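I have used the Skodance two-arm teaching kit for six weeks now, and I promised to write down my opinion before the return period of the shop is finished. English is not my first language, so please forgive if a sentence is a little stiff.

For the people who are in a hurry: I keep it. The arms are good, the leader handles are very good, the recording software is acceptable, and the cables made me angry more than one time.

My work with it is small wooden blocks. I pick up, I place, I put one against another, and I record all of it so that a policy can be trained later.

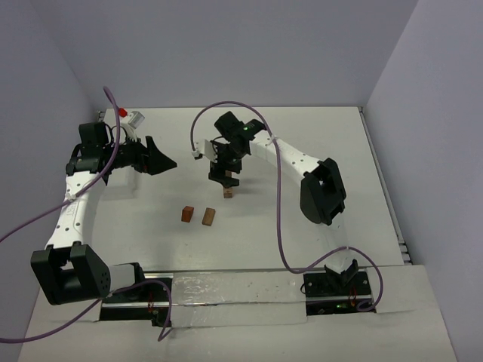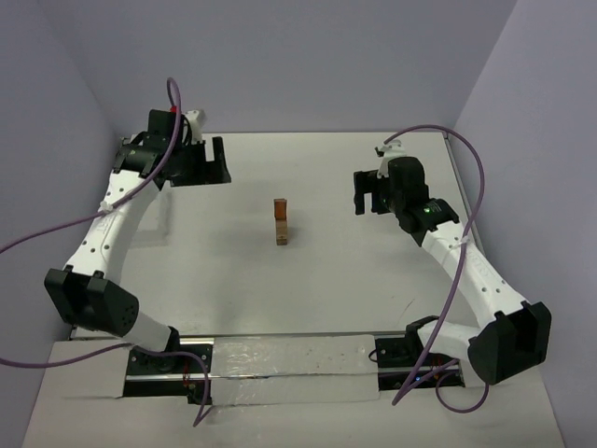

## What I bought

The kit is sold by Tesden in two versions. The cheaper one has a single arm. I took the version with two arms, two leader handles, the base plates and the power supplies. I paid 710 for it, and shipping to Stimley was extra. The cameras are also extra, and I think the product page should say this in bigger letters. I found it only when I had the card already in my hand.

There are two ways to show a task to the arms. In the first way you switch the motors to soft mode, you take the arm by the wrist and you move it with your own hand through the task. In the second way you sit in front of the table with the leader handles, which are small copies of the arms, and the big arms follow what you do. The kit supports both, and I have tried both for long enough to have an opinion.

## Assembly

It took me one weekend. The manual is a PDF and it is written for the single arm version, with two pages at the end for people with two. On these two pages there is a mistake: the drawing shows both base plates turned in the same direction. If you follow the drawing, the right elbow will hit your table lamp, your monitor or yourself. I turned one plate, and after this everything was as it should be. I wrote to Tesden and they answered politely that the drawing will be changed.

The screws are of good quality and there are enough of them. The links arrived clean, without sharp edges. Every motor must get its own number before you close the joint, and the manual tells this to you after you close the joint. Please read to the end before you start. I opened the left elbow two times.

Calibration is simple. You put both arms in the folded position, press Enter, move every joint to its two ends, and press Enter again. I repeat it each Monday. One time I forgot, and the gripper was closing beside the block the whole morning.

## Moving the arm by hand

I will be short here, as I stopped using this method after the first week.

The soft mode works. The arm holds its own weight well enough that it does not fall when you let it go, and it sinks only a little. For a slow movement, for example to show the arm where the block should finish, it is pleasant. You feel directly where the joints have their limits.

The difficulty is that your hands are in the camera view. If you want to train from pictures, the policy learns from a world where a human hand always holds the wrist, and later this hand is missing. You can record the positions by hand and then play them again with the cameras on, and Skodance proposes exactly this. It works, but each demonstration costs you double time. With two arms it is also tiring, as you need one hand for the wrist and one for the gripper, and then the second arm has to wait.

I would still recommend it for learning the reach of the arms. I spent one evening only pushing them from corner to corner of the table, and after that I understood much better which tasks are realistic.

## Moving it by the leader handles

For me this is the reason to buy the kit.

The handles have the same joints as the arms, only smaller, and the trigger for the gripper is under the index finger. The delay is so short that I forgot about it on the first day. I could lift a block and hold it upright just over the table after a few tries. Putting two blocks together end to end, so that they touch in a straight line, needed much more practice. With my own fingers I would do it without thinking, but with the handles you don't feel the contact. You look, you push a little, you look again. Very often one block stays a small bit to the side of the other, and you must decide if this is good enough for you.

My advice is to decide it before you start recording. I did not, and my first set is a mixture. In some demonstrations I corrected the block three times, in others I accepted it as it was. The policy trained on this set makes a strange hesitation at the end, and I believe it learned this from me.

Some smaller remarks about the handles:

- The trigger spring of the left one is weaker than that of the right one. I got used to it, but new users always comment on it.
- They have no clamp. I screwed mine to a board, otherwise they walk away from you on the desk.
- After one hour my shoulders are tired. A chair with lower armrests helped more than I expected.
- When you let a handle fall, the arm follows it down, of course. There is a pause pedal in the accessories, and I think it belongs in the box.

## The grippers

The black grippers are simple: two flat jaws which stay parallel when they close. For wooden blocks they are right. They hold a small block upright without turning it, if you take it near the middle. If you take it near the end, it tilts, and then you place it tilted.

They are not good for anything thin. I tried with a playing card and with a piece of string, and I gave up on both. Skodance sells softer fingers, but I did not buy these and can't judge them.

The force is not adjustable from the handle. You can set a maximum in the configuration file, and I recommend to do it. With the factory setting the motors become warm when they hold a block for a long time.

## The cables

Now the part where I must complain.

The purple cables are too long. On each arm the cable follows the link and makes a loop near the wrist, and it needs this loop so that the wrist can turn. This I understand. But then there is a lot of cable left, and it lies in bends near the bases. In the second week I pulled one of these bends with my sleeve, the connector came out, and the arm went soft in the middle of a demonstration.

The ties from the box are small. I put them on the forearms, and they hold, but if you make them too tight the wrist can't reach its end position, and if they are too free the cable slides down in front of the camera. You will adjust them many times. I would prefer two or three clips molded in the link itself.

Pay attention also to where the cable goes in your camera image. If its position changes between sessions, your pictures change with it. I now take one photograph of the table before each session and compare it with the last one.

## Recording software

The kit comes with a free license for Holroyd, the recording program. It is a separate product and it has its own account, its own updates and its own style of error messages.

The good side: recording is one key, stopping is the same key, and a bad demonstration can be deleted immediately with the backspace. The joint positions and the camera pictures stay well in time with each other. I checked this with a blinking lamp and found no difference that would matter for my work.

The bad side: you can't cut the beginning of a recording. When you press the key and then think for three seconds, these three seconds stay there. Also, the names of sessions can't be changed later. I have a folder named "test test left" with very useful data in it, and it will have this name forever.

At this moment I have 216 demonstrations saved. In a calm session I make 40, and after this my concentration goes down and the quality also. I tried longer sessions and deleted nearly all of the last part. The single-arm demonstrations go faster, but I don't mix them in the same folder with the two-arm ones.

## Support

I wrote to Tesden two times, about the drawing and about a motor which made a clicking noise. Both answers came the next day. They sent a new motor without asking for the old one first, and the replacement was easy. Holroyd has only a forum. My question there has two answers, and they say the opposite of each other.

## Who should buy it

If you want to collect demonstrations at home or in a small lab, and your objects are small, light and solid, I can recommend the kit with two arms. If you only want to see how teaching a robot feels, take the single arm. It uses the same handle and the same software, and there is only one cable to be angry at.

Check before ordering that your table is stiff. Mine was not, and when both arms moved quickly the whole picture was shaking until I put a crossbar under it. Order the pedal in the same package, and longer ties.

My rating is 4 of 5. The missing point is for the cables and for the manual, in equal parts.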